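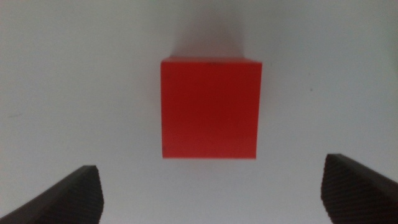 Danddale Handling Lab – Bench Automation Support

Ticket 567: Gripper closes short of the cube, arm then carries on to the drop point empty
Opened by: Joyce Lukumay
Assigned to: Fidel Cisternas
Opened: July 2019
Priority: normal, raised to high after the second entry
Status: closed

Reported problem

Arm 2 on the Plutstead bench runs the single cube pick. It moves to the look position, finds the red cube, comes down, closes, lifts and goes to the tray. Since this morning it has been closing on nothing. The fingers meet in front of the cube, the arm lifts, travels to the tray, opens and reports a good place. No error on the panel. I stopped it after 9 cycles, all the same. The wrist camera view at the look position is attached to this ticket. The cube is found every time and the outline is drawn in the right place on the screen.

Nothing was changed by me. The bench was used by someone else yesterday evening but there is no note in the book.

Joyce

Fidel Cisternas wrote:

Looked at the attached view. Cube is square on and centred between the open fingers, so detection is fine. There is a small dark dot on the white surface to the right of the cube and a smudge on the left. Neither should matter to the colour threshold but please wipe the surface down anyway.

Please do the following and post what you get:
Home the arm and read back the tool offset.
Jog down at the look position with the fingers open and stop well above the surface.
Tell me whether the fingertips come down either side of the cube or on your side of it.

Keep the speed at 30 per cent while you do this.

Joyce Lukumay wrote:

Surface wiped, no difference. Homed without complaint. Fingertips come down on my side of the cube, clear of it by more than a finger's thickness. Left and right spacing looks even. Tool offset reads the same as the card taped inside the cabinet door.

One more thing. On the second try I had my hand near the tray with the gate open and the arm moved to the drop point at full speed. I had set 30 per cent on the pendant. It did not touch me. I have pressed the stop and left it pressed.

Fidel Cisternas wrote:

Leave it stopped. Priority raised. Do not run it again with the gate open, at any speed. Copying in Mirta Aravena for the gate and Benjamín Huenchumán, who had the bench booked last night.

Benjamín Huenchumán wrote:

I changed the fingers on arm 2. The old pair had lost most of the ridging on the inside faces and the cube was slipping. I fitted the new pair from the Castora box. They looked the same to me. I also loaded the recipe from the Zúñiga bench to test them, then loaded ours back. I should have put it in the book, sorry.

Fidel Cisternas wrote:

That covers both faults, I think. The Castora fingers are the long pattern and lean further forward from the mount, so the tip centre is not where the offset on the card says it is. Loading a recipe also writes the speed override and the gate input setting, and reloading ours does not put those two back. They are stored with the controller.

Mirta Aravena wrote:

Checked at the cabinet with the power locked off, then with the arm enabled and everyone outside. Gate input was set to ignore. The switch itself is good and the wiring is good. Setting put back to stop on open. Opened the gate with the arm moving slowly and it stopped, repeated from the other door, stopped again. Override now follows the pendant. I have put a password on both settings. Near miss form is filled in and filed, Joyce has signed it.

Facundo Pereyra wrote:

Re-taught the tool offset with the pointer and the long fingers fitted. New values are on the card, old card thrown away. I have also turned on the width check after closing. If the fingers shut past the cube width the arm now stops and reports a missed pick. It was off in our recipe, which is why Joyce got a good place with nothing in the gripper.

Joyce Lukumay wrote:

Ran it with the gate shut, slow and then normal speed. Picks and places correctly. Took the cube off the bench just before it closed by pausing the job, and got the missed pick message on restart as expected. Happy to close.

Closing note (Fidel)

Cause: finger change without re-teaching the tool offset, and controller settings left over from another bench's recipe. Recipes from Zúñiga are not to be loaded on arm 2 until the gate setting has been taken out of the recipe file. Facundo to do this by November. Finger changes go in the book.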